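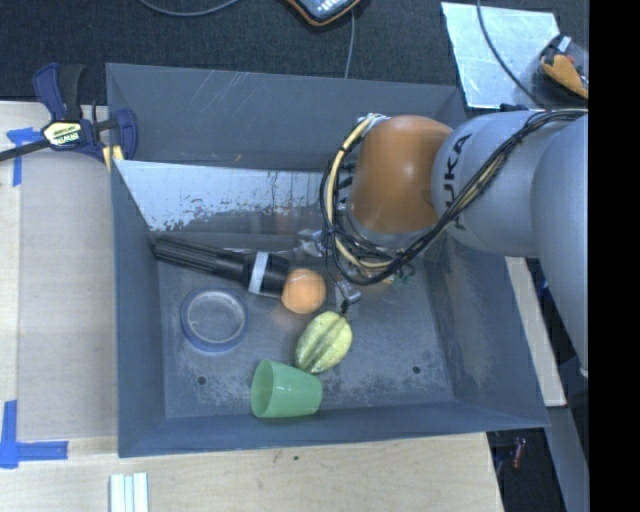

ビンピッキングにおける指先形状の比較
Wendeck演習 後期グループ課題報告書

1. 目的

前期の課題では、箱の中に置いた物体をカメラで検出し、アームで取り出す一連の動作を作った。検出はおおむね動いたが、把持の段階で失敗が多く、原因が把持位置の計算にあるのか指先の形にあるのかを切り分けられなかった。後期はプログラムをできるだけ変えずに指先だけを交換し、物体ごとに把持の結果がどう変わるかを調べた。

2. 装置

アームは実習室のKUKAを使用した。手先にはVollikの電動二指グリッパを取り付け、指先を次の二種類で交換した。

指先A:グリッパに付属する細い金属製の指先
指先B:Tralitzの樹脂パッド付き指先。幅が広く、内側に浅い溝がある

指先Bの購入費は4,000円で、グループの予算から支出した。取り付けねじの規格はAと共通だったが、Bのほうが指先が長いため、交換のたびに手先の座標を測り直した。

制御にはDankoのコントローラを使い、前期に書いたプログラムから把持位置の計算部分をそのまま流用した。グリッパの配線は手首の外側を回してある。ケーブルに余裕を持たせないと手首を回したときに引っ張られ、余らせすぎるとビンの縁に触れる。最終的には結束バンドでまとめ、手首の横で大きく曲げる形に落ち着いた。

ビンは壁が外側に開いた青灰色のもので、縁をクランプで押さえた。作業台側には青いテープで位置の目印を付けた。予備実験ではクランプを使わず、指先が壁に当たった際にビンがずれて、以後の試行がすべて少しずつ外れた。この分の記録は集計に入れていない。

3. 対象物

形の異なる五つを選んだ。

懐中電灯(黒、横長)
オレンジ色のボール状の物体
スターフルーツに似た形の物体(縦に深い溝がある)
薄い緑色の半透明カップ
青いテープ一巻き

五つを同時にビンに入れ、どれを取るかはプログラムの側で指定した。一つだけを入れた場合と比べて隣の物体に指先が当たりやすいが、前期と条件をそろえることを優先した。

4. 方法

各物体について、指先Aと指先Bでそれぞれ20回、合計200回の試行を行った。一回の流れは次のとおりである。

(1) 物体を手で入れ直し、向きを変える
(2) カメラで撮影し、対象の位置と向きを求める
(3) アームを対象の真上に移動し、指を開いて下降する
(4) 指を閉じ、ビンの縁より高い位置まで持ち上げる
(5) 停止した状態で保持できていれば成功とする

開始から60秒以内に(5)まで進まなかった場合は失敗とした。途中で落とした場合、別の物体をつかんだ場合も失敗である。指を閉じる力は全試行で同じ値に固定した。

試行は木曜の午後にまとめて行った。窓からの光で検出結果が変わることが前期にわかっていたので、ブラインドを下ろし、天井の照明だけにした。

5. 結果

5.1 懐中電灯
A、Bともに成功が多く、差は小さかった。失敗は、太い頭部の側をつかみにいったときに集中している。細い柄の中央をつかめば安定するが、持ち上げた後に頭部の重さで傾くことがあり、Aではその傾きが大きかった。

5.2 ボール状の物体
差が最も大きかった。Aでは指が中心から少し外れただけで物体が逃げ、壁際まで転がった。Bではほぼ20回とも成功した。溝に沿って物体が中央に寄るためと考えられる。

5.3 スターフルーツ形
Aのほうがよかった。細い指先が縦の溝に入り、そのまま持ち上がることが多い。Bはパッドが稜線にだけ当たり、持ち上げる途中で回転して落ちた。ただしAでも、溝と指の向きが合わないときは滑った。現在のプログラムは物体の長い方向しか見ておらず、溝の位置は考慮していない。

5.4 カップ
どちらの指先でも成功が少なかった。主な原因は把持より前の段階にあり、半透明のため縁の位置が正しく求まらず、指が空を切る試行が続いた。位置が合った試行に限れば、横倒しのカップの縁を片側だけ挟む動作はAのほうがしやすかった。Bは指が太く、カップが前の壁に近いと壁に当たって下降できなかった。

5.5 テープ
Aは輪の片側を挟む動作が安定していた。Bは輪の内側に片方の指を入れる余裕が少なく、位置のわずかなずれで上から押さえつける形になった。床に押し付けたまま止まり、時間切れになった試行もある。

6. 考察

丸いものはB、隙間や溝に指を入れるものはAという傾向が見られた。一方で、どちらか一種類で五つすべてを扱うのは、今の把持計算のままでは難しい。

壁際での失敗はBに多い。外側に開いた壁なので、指を真下に降ろす限り、太い指ほど早く壁に当たる。手先を少し傾けて近づければ避けられるはずだが、その場合はケーブルの取り回しをもう一度考える必要がある。

また、閉じる力を固定したことがBに不利に働いた可能性がある。スターフルーツ形で回転して落ちた試行は、力を強くすれば減ったかもしれない。逆にカップでは力を弱めたほうがよい。力を物体ごとに変える試行は時間が足りず行えなかった。

床にはもともと傷や白く擦れた部分があり、検出がこれを物体の一部とみなした試行があった。前期にはなかった誤りで、カメラの高さを変えたことが影響していると思われる。

7. 今後の課題

カップの検出を先に直す。把持の比較としては、位置の誤差が混ざったままの今のデータでは弱い。次に、Aの先端に薄いゴムを貼ったものを第三の指先として試す。細さを保ったままボール状の物体が逃げにくくなれば、交換の手間を省ける。

試行ごとの記録表と、指先交換時の座標の測り方の手順は、グループの共有フォルダに置いた。手順のうちねじの締め付け順は途中で変更しているので、使う場合は新しいほうの版を参照すること。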